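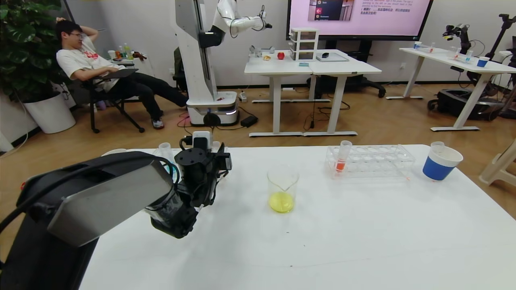

How do you get a deep yellow out of a plant that grows on every verge in town?

Pick weld before the seeds harden, simmer it gently with a pinch of chalk, and put in wool that has already been soaked in alum.

That was the first lesson at the Plorside dye garden, which opened its gates for the summer in June and has hardly had a quiet morning since. The garden sits behind the old Montes wool store, on a long strip of ground that used to be brambles and broken pallets, and it now grows 27 kinds of dye plant in raised beds. There's woad, madder, weld, dyer's chamomile, two sorts of coreopsis and a great sprawling patch of marigolds that the bees have more or less taken over.

Nuria Lozano started it with a packet of woad seed and a borrowed corner of an allotment. She had been knitting with shop-bought yarn for years and wanted to know where the colours came from before factories made them. "I thought I'd grow a few plants, dye one scarf and be done," she told us, hands blue to the wrist. "Then I saw the wool come out of the vat and turn from green to blue in the air. I was shouting! My neighbours came out to see what had happened."

Woad really is worth shouting about. The leaves look like nothing much, a bit like spinach that has been left too long, and the wool comes up out of the vat a murky yellowish green. Give it a minute in the open and the blue creeps in from the edges. We watched a whole row of people hold up dripping skeins and go silent, and then all start talking at once.

Madder asks for more patience. The red is in the roots, and the roots need three years in the ground before they're worth digging up, so the first proper harvest from the new beds is still some way off. For now the workshops use dried root from a grower in Prirkton, who has kept the same bed going since the 1980s and sent over a box of young plants as a present. Heat matters a lot with madder. Let the pot boil and the red slides towards brown — lovely for socks, less so if you had your heart set on scarlet.

The water makes a difference too. Plorside's is hard, full of chalk from the hills, and it suits weld and madder very well. Nuria keeps a shade card pinned up in the shed with the same wool dyed in tap water and in rainwater, and you would swear they came from different plants.

The oldest written link between the town and the trade is a market charter of 1286, which sets out a toll on every cartload of woad brought in through the east gate. Hugo Esteban, who looks after the local archive, has made a readable copy for the wall of the wool store, along with a map of where the dyers lived. They were kept well downwind, as fermenting woad smells dreadful, and the lane where they worked was called Stink Row until someone with houses to sell had it renamed. (It's Orchard Close now. There has never been an orchard.)

Hugo has also turned up part of a dyer's notebook from a later century, with scraps of cloth still stitched to the pages. A few of the recipes have been tried out already, among them a soft green made by dipping weld-yellow wool in a weak woad vat. That one will be on the workshop list in July, and we'd put our names down now if we were you.

Sessions run from 2 in the afternoon until the pots are empty, and cost £27 with wool, apron and tea included. There are 50 places across the summer, some of them kept back for under-16s, who pay half. Wear old shoes. You can bring your own yarn as long as it's wool or silk, but please wash it beforehand, and let Nuria know a few days ahead if you'd like her to put it in alum for you.

The garden itself is free to walk round every morning until noon, and the seed swap box by the gate is open to anyone. The knitting group Nulent will be showing its first all-Plorside blanket in the wool store from August, with every square dyed from plants grown within sight of the door. We've seen the corner that's finished, and the yellows are glorious.

To book a place, call in at the wool store or leave a note in the green box beside the woad bed.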